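Relatório de progresso: programa de reparação e reutilização têxtil de Plasholm

Período: segundo trimestre de atividade, até ao fim de julho
Preparado por Hacer Öztürkmen para a Fundação Clavano

1. Situação geral

A oficina abriu na antiga cantina da Helletard, cedida pela empresa até ao fim do projeto. As obras elétricas demoraram mais do que o previsto e só em maio foi possível ligar as máquinas de costura todas ao mesmo tempo. O atraso afetou o primeiro curso, que começou com duas semanas de diferença em relação ao plano, mas não alterou a data de encerramento.

2. Formação

Inscreveram-se 40 pessoas nos cursos de costura e remendo. Cinco desistiram antes do meio do programa, duas delas por terem encontrado trabalho. O horário da noite, às 19h, foi o mais procurado, e passámos para essa hora uma das turmas da manhã. Şükran Uysal ficou responsável pelo módulo de malhas, que não constava da proposta inicial e foi acrescentado a pedido dos formandos. Os tecidos elásticos continuam a ser a maior dificuldade: as bainhas ficam onduladas e gasta-se muita linha em repetições.

3. Recolha e triagem

Temos nove pontos de recolha em funcionamento. O do bairro de Gökçe recebe quase 40 por cento do total e precisa de ser esvaziado com maior frequência. A triagem separa a roupa para reparar, para doar e para desfibrar. A categoria intermédia, peças gastas mas ainda usáveis, levantou dúvidas entre a equipa, e em junho escrevemos um critério de uma página que está afixado junto às mesas.

4. Despesas

A rubrica de equipamento está executada. Na de consumíveis há um desvio por causa das agulhas para malha e da linha elástica. Pedimos autorização para transferir para consumíveis a verba de transporte que ficou por usar no primeiro trimestre. O mapa detalhado segue em anexo.

5. Próximos passos

Falta fechar o acordo com a lavandaria, cuja proposta chegou com preços acima do orçamento. Aguardamos uma segunda. O próximo curso abre em setembro, com o módulo de malhas incluído desde o início.

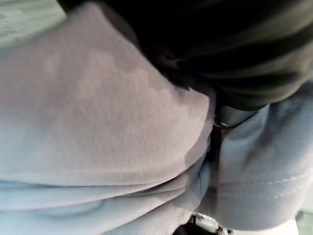
Tecido lilás-acinzentado de textura macia.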